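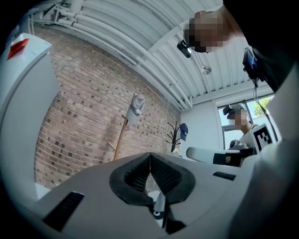
Raum 2, Blick Richtung Decke

Mittwoch, 1. Oktober 2025

Fortsetzung Klebeversuche Kork auf Leinen, Charge Dalau. Auftrag diesmal mit Zahnspachtel, Ablüftzeit verlängert. Pressgewicht unverändert 2.000 g, Proben über Nacht belastet.
Schälkraft Probe A: 2.469 mN. Probe B (Gewebe vorher mit Nendia grundiert): 3.039 mN. Bruchbild bei A adhäsiv auf der Leinenseite, bei B teils im Kork selbst. Grundierung bleibt also drin. Geruch von Nendia lästig, Fenster auf.
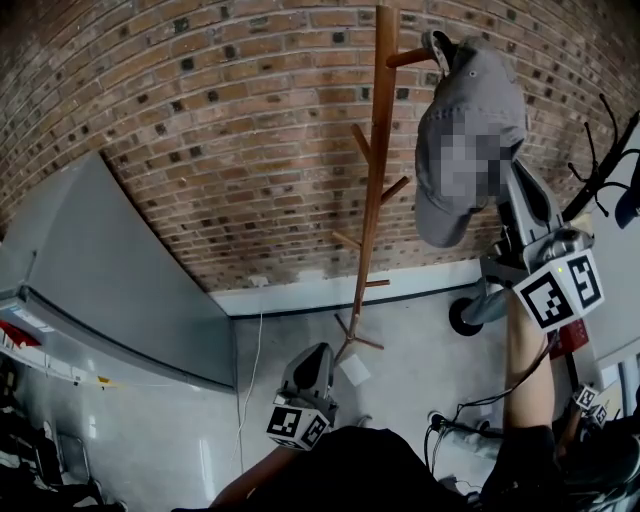

Garderobenständer vor der Ziegelwand, mit grauer Kappe

Bravo als Ersatzkleber geprüft: zieht zu schnell an, nach dem Auflegen kein Korrigieren mehr möglich. Für kleine Flächen denkbar, für die Einbanddecken nicht. Rest der Dose beschriftet und weggestellt.
Offen: Feuchte im Leinen vor dem Grundieren. Bisher nicht gemessen - vermutlich Ursache der Streuung im September. Ulumex liefert den neuen Kork erst im Dezember, bis dahin nur mit Altbestand arbeiten.

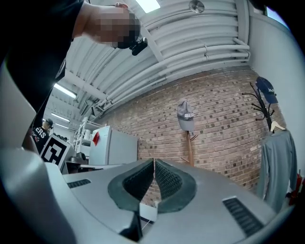

Nahuel Maldonado merkt dazu an, die Proben seien quer zum Schuss geschnitten, die Werte daher nicht mit der ersten Reihe vergleichbar. Er schlägt vor, A längs zu wiederholen und B erst danach.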